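Home | Guides | Reviews | Contact
3 min read
20 February 2025, by Violeta Tapia

How to judge a laundry robot

Start with the cloth. Makers like Condus say hanging is nearly solved, so ask to watch a whole job - no cuts. 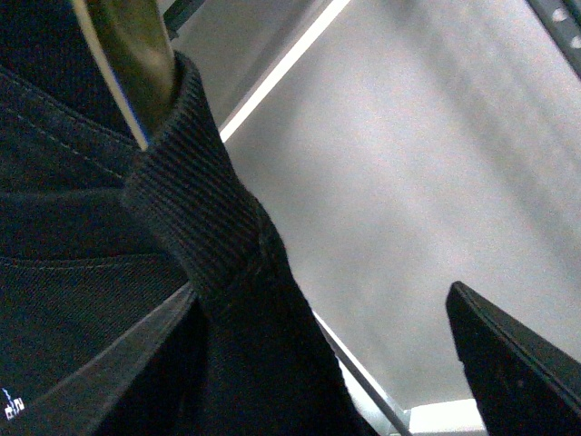

Can a robot hang a shirt yet?
Sometimes, on a good day and at a slow pace. I wouldn't pay for it.

Next, look at the rack. Note every rod and brace an arm must steer around, then ask for it to be moved. 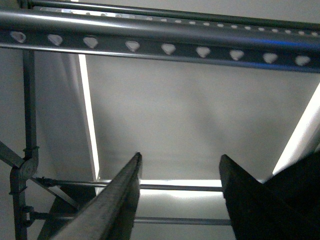
Gripper fingers below the perforated beam.

Step three is dark clothes. Ask for two alike, side by side, and have one taken down.
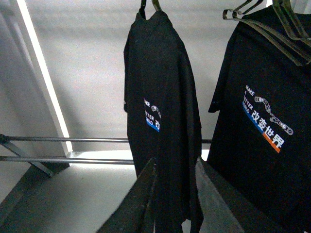
Is it quicker than doing it yourself?
Not in any trial I've sat through. Time it from the basket, and include the resets.

Last, have it start again from nothing and keep your hands in your pockets. Kianoush Safavi wants 200 runs before he believes a figure. I'd settle for 142. 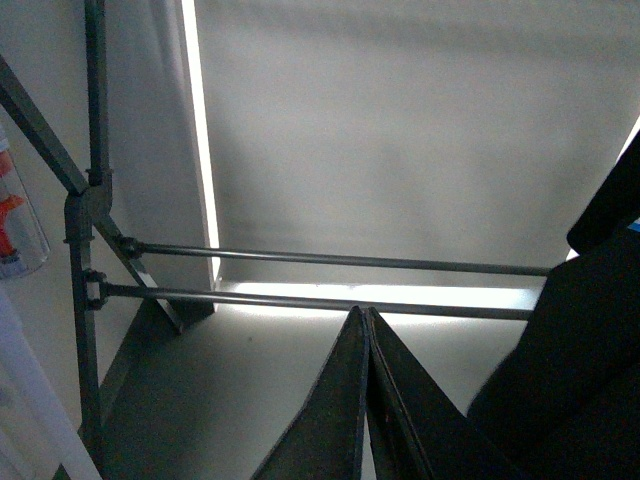
Finger tips together, just under the lower rod.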